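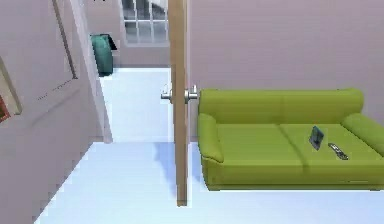 Three months of Velix, and what my job looks like now

Back in March our manager stood up at the 7:30 huddle and told us the new system would take the boring part of the work off our hands. I have been in furnished rentals for a long time and I've heard that sentence before. It was said about the tablets, and about the online key log.

For anyone who hasn't read this blog before, I do turnovers and inspections for Kurncombe. We look after 688 furnished apartments. When a tenant leaves, someone goes in, checks what's there, writes down what's broken or missing, and puts the place back the way it's supposed to look. The plan is that a machine will do the first pass. It rolls in, looks around, makes the list, and later on (no date given) it will pick things up and put them where they go.

Until then it practices in made-up apartments on a computer. And the people who check what it learned in there are us, two afternoons a week, at a desk. I've looked at so many of these rooms that I could tell you where the remote is in my sleep. It's on the right seat of a lime green sofa, beside a dark thing that I'd call a tablet and Hongmei Bai would call a picture frame. We went back and forth on that for ten minutes. The form wanted one answer.

My complaint with the pretend apartments is the floors. Smooth, pale, not a sock or a crumb on them. The door stands open and you could roll straight through toward the window and the trash can with nothing in your way. I have never walked into a move-out like that. Last week I had one where the hall was blocked by a mattress and a box of somebody's tax papers, and the sofa had a burn on it that the tenant had hidden by flipping the cushion. How do you teach a machine to flip a cushion because the tenant was a little too friendly on the phone?

I asked that at the training session. The woman from Provex, who sell us the thing, said edge cases would come in a later release. So my whole working day is an edge case, good to know.

Now, what has changed so far. I used to do 12 units in a normal week and I still do 12, only the desk afternoons come out of the same hours. Reports have to be worded so the software can read them, which means I can't write "smells like dog, ask Zheng in the office about the deposit" anymore. I pick "odor" from a menu. Zheng then calls me to ask what kind of odor.

Hongmei likes it better than I do, to be fair to her side. Her knees are bad and she'd take a chair over a crawl under a bed any day. She also got a raise of 469 dollars a year for being team lead on the checking. I told her to ask what happens to that money once there's nothing left to check. She did ask. They're getting back to her.

We've signed off on 2000 rooms between us and I have yet to see the robot itself in one of our buildings. There's a pilot planned for the low-rise on the east side, ground floor only, no stairs. I've put my name down to go along. I want to see it meet the shag rug in the corner unit, and I want to see who gets sent in to pull it out.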